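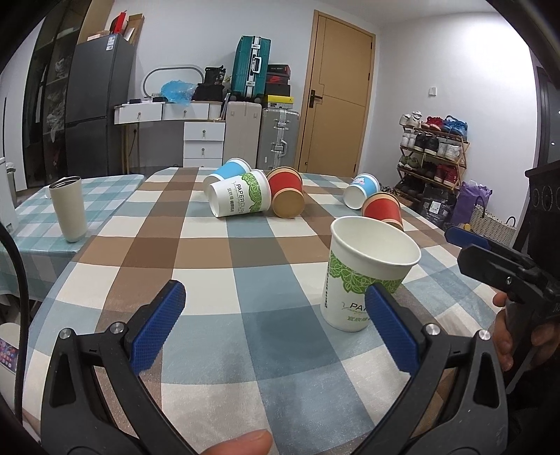
Romain Courtois wanted to know why a cup with a leaf band and a cup with the same leaf band and different lettering should be two entries, when for the person who drinks the coffee they are the same cup. My answer is in the section "When are two cups the same" and I am still not fully happy with it.

# Gidey Cups

Gidey Cups is a list of printed paper cups, with the states in which they are found on a table: upright, on the side, nested, upside down. The list is made for people who write instructions for setting and clearing a table, and who need one fixed word for each cup and each position.

Present size:

- 128 entries for cup designs
- 46 entries for tablecloths
- 4 words for position

## What is in an entry

Each cup entry is one row in `cups.csv`.

| Column | Meaning | Example |
|---|---|---|
| `main_color` | the color that covers most of the side | white |
| `band` | pattern around the middle, if there is one | green leaf |
| `rim` | flat or rolled, and its color | rolled, white |
| `base` | color of the bottom end | brown |
| `words` | printed words, as they stand on the cup | PAPER CUP |
| `script` | writing systems found on the side | Latin, Chinese |
| `notes` | free text | small print in a column at the side |

Please write in `words` only what you can read. If the cup is turned and the second half of a word is on the other side, write the first letters and put a dash after them. We had before many rows where somebody completed the word from memory, and some of them were wrong.

Chinese text is checked by Chi-keung Lui. If you cannot type the characters, leave `words` with the Latin part only and write "characters to add" in `notes`.

## Words for position

- **upright**: the cup stands on its base, with the opening up.
- **on its side**: the cup lies on the table. If it is useful, add where the base points (left, right, front, back).
- **nested**: the cup is inside another cup.
- **upside down**: the cup stands on its rim.

Do not use "fallen". It says that something happened to the cup, and a cup can also be laid down on purpose. For the same reason "used" and "clean" are removed from the list.

Cups which touch each other are called a group. A cup near a group but with free table between is not part of it.

## When are two cups the same

Two cups have one entry if the color, the band and the base are the same. A difference in the words makes a second entry, with the letter `b` after the number. A difference only in the tiny print (material, volume, producer) does not.

The white cups with green leaves were the most difficult. Lettering below the band is often the only thing that separates two of them, and it is easily hidden by the cup in front. In case of doubt, use the first number and write "words not visible".

Red cups with brown ends are entered as red, not as brown, even when the base faces forward and brown is the first thing one sees.

## Tablecloths

The tablecloths are in `cloths.csv`. A cloth of two colors in small regular squares is "gingham". A cloth of more colors, with wide bands crossing, is "checkered". If there is a glossy surface on top, write `glossy_top = yes` and do not guess the material of it.

Tables of different height have separate rows, also when they stand side by side.

## What is not included

Tumblers, mugs and glasses are not in the list, even if they stand next to the paper cups. There was a plan to put the tall tumblers in a third file. It waits until June at least.

Lids and sleeves are missing. So are cups without any print.

## Known problems

- 20 entries have no value for `base`.
- "Blue and white" is used for too many designs. Some have a small second print in another color, and this should be a column of its own.
- The names of pale colors are not stable. Cream and white were mixed in the older rows.

## Changes

If you want to add a cup, send the complete row, please, and write which existing entry is the nearest to it. I look at new rows on Tuesday.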